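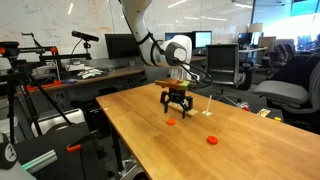 Workshop > Tips > Robot bench

Ring-on-Peg Tests: Small Habits That Save a Day
Reading time: 3 minutes

At Lernach we study how an arm learns to put a ring over a peg from demonstrations given by a person. The method is simple to explain. The results, however, were for a long time very uneven, and most of the reasons we found were on the table and not in the software. I write down the habits which helped us, for other people who keep such a bench.

Mark the stands. Put a small pencil cross at two corners of every base. When a stand has moved by the width of the line, put it back before the next run and write it in the log.

Keep the spare rings flat and away from the peg you are using. A ring that leans on something is hard to grasp at the same height each time.

Use clear parts with care. Acrylic gives reflections, and a depth sensor may read the wood behind it. We wipe the pieces with a soft cotton cloth and never with kitchen paper, as it leaves scratches. 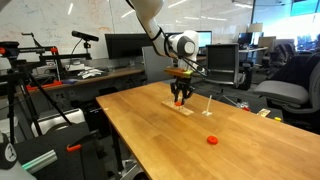
Decide before you start what counts as a success. In our first test set, which we named Trumdale, one person accepted a ring that was resting on top of the peg and another person did not. We had to watch 200 runs again. Now the rule is one sentence, taped inside the cover of the log: the ring is down and the fingers are open.

Tighten the clamps of the sensor stand in the morning, then take one reference picture of the bare table. Compare it with the one from the day before. It takes 3 minutes.

Change one thing only. When my colleague Ruan Radebe changed the light and the finger pads on the same afternoon, the score went up and we could not say why. He repeated both alone in October. The light was the one that mattered.
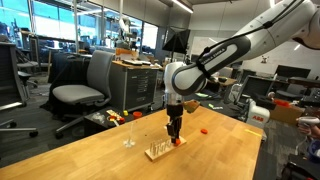
Give the learner also the poor demonstrations, if they were finished correctly. This was our main result with the Huven set. From 1902 demonstrations we first removed all the slow and hesitating ones, and the arm became worse at recovering from a small miss. With them back in the training, it more often lifted the ring a little and tried again.

Change the operator after each hour. A tired hand makes short cuts, and the arm will learn these too.

For wax on a butcher-block top, use very little and let it dry overnight.

Questions about the log sheet: write to the Lernach bench group, room 3327
Copyright Lernach. Back to top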